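Brarnis Toy Swap: Frequently Asked Questions

Hi! I run Brarnis, the little toy swap on Dewulf Street, and I get the same handful of questions at the door and in my inbox, so I finally typed up my answers. If yours isn't on the list, send me a note and I'll get back to you, usually after 8 in the evening when my own kids are in bed.

How does the swap work?

You bring in a bag of toys your kids are done with, I look through it, and you get points. Then you spend the points on whatever is on the shelves. A picture book is a point or two, a wooden train set is a lot more, and a play kitchen is the big one people save up for. You can spend right away or let your points sit. They don't expire. (I tried expiring them for a while and I hated the emails I had to write.)

Do I have to be a member?

Nope. You can swap once and never come back, and I won't be offended. Membership is $37 a year and gets you early hours, the first pick of new stuff, and 5 bonus points every time you bring in a full bag. If you come in more than a few times a year it pays for itself pretty fast.

What sells through the quickest?

Pretend food and dishes, by a mile! I've moved roughly 3,000 pieces of it since I opened and I still can't keep the bins full. Kids will walk right past a giant plastic castle to get to a cup and something to put in it. If you've got a box of it in the garage, please, please bring it in. 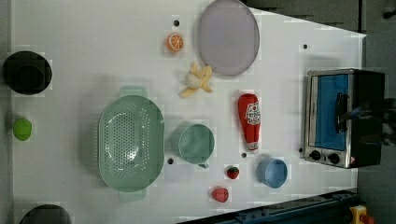 Plate, colander, cup, orange slice and banana.

The pieces don't need to match. I used to try to keep sets together and it drove me up the wall, and then I noticed that the kids mixed everything up within a minute anyway. Now it all goes in the same bins and you pick what you like.

What age is play food good for?

I'd say it starts getting fun around 2 and keeps going a lot longer than people expect. The little ones mostly carry things from one spot to another and hand them to you, and you say thank you, and then they take them back. Later on you get restaurants, and menus, and very long waits for your soup. My older one had a whole phase where everything cost a million dollars. For kids who still put everything in their mouths, please stick with the big solid pieces and check the age on the package if there is one.

Should I get soft food, wooden food or plastic?

I love all of it, but they do wear differently. Plastic is the easiest to wipe and it can live in the bathtub for half the year. Wood feels great in the hand and the paint chips eventually. Soft food is quiet, which you'll care about a lot if you live upstairs from someone!
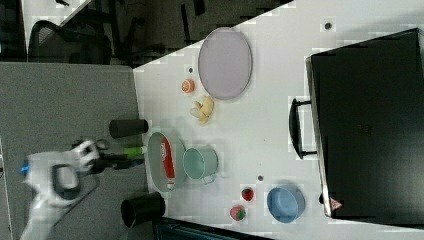 Storage is where I see most families get stuck, and I've got opinions. Skip the giant toy chest. Everything small sinks to the bottom and your kid dumps the whole thing out to find one pea. I like open bins low to the floor, one for dishes and one for food, and I'd only keep out as much as you can stand to pick up yourself at bedtime. Soft pieces can be squished into any gap you've got, so something like that pale yellow plush banana never needs a spot of its own, but a big oval plate like the one it's lying against does. I stand plates up on their edge along the side of the bin. It takes up hardly any room and the kids can get at them without digging.

How do I clean secondhand toys?

I wash everything before it goes on the shelf, but I'd want to do it again at home too, so no hard feelings. Plastic gets warm water and dish soap, then a rinse, then a towel. I don't put it in the dishwasher unless it's marked safe, because I once turned a whole set of bowls into something more like saucers. Wood gets a damp cloth and a good long air dry, and never a soak. Soft stuff goes in a mesh laundry bag on the gentle cycle.
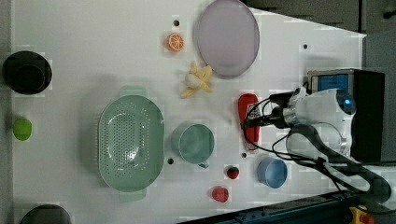 Let the soft stuff dry all the way through before you put it away, and I mean all the way. Give it a squeeze in the middle. If the middle is still cool and heavy, leave it out another day. I hang mine in the same mesh bag from the shower rod, and yes, my family complains about it every single time.

Do you take toys with missing pieces?

Sometimes. A puzzle with a missing piece, no. A tea set that's short a saucer, sure, no problem. Board games I'll take if you write what's missing on a sticky note and put it on the lid. I won't take anything that's cracked, anything with a loose battery cover, or car seats and cribs of any kind, even if they look brand new.

What about Jistodier play kitchens?

I get asked about these all the time, so they get their own question. Yes, I take them and yes, there's a waiting list. They're heavy, they don't come apart easily, and you'll need two grown-ups and a decent-sized trunk. If you're dropping one off, text me first so I can clear some floor.

Can I borrow things for a party?

You can! I've got a party box that goes out for a weekend at a time, with dishes, food, aprons and a cash register that dings. Members borrow it free and everyone else pays a small deposit that you get back. 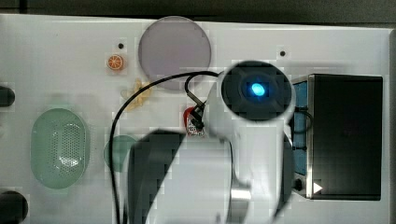 Please count things back in before you return the box. There's a list taped inside the lid. I don't charge for the odd lost strawberry, but I do like to know it's gone so the next family isn't crawling under their couch looking for it.

Are you related to the Kera shop across the river?

No, but they're lovely and they take baby clothes, which I don't. I send people over there all the time.

When are you closed?

Most of July, when I'm at my sister's. You can still leave bags in the covered bin by the side door, just put your name and phone number inside so I know whose points they are. Please don't leave anything next to the bin. It rains more than you'd think!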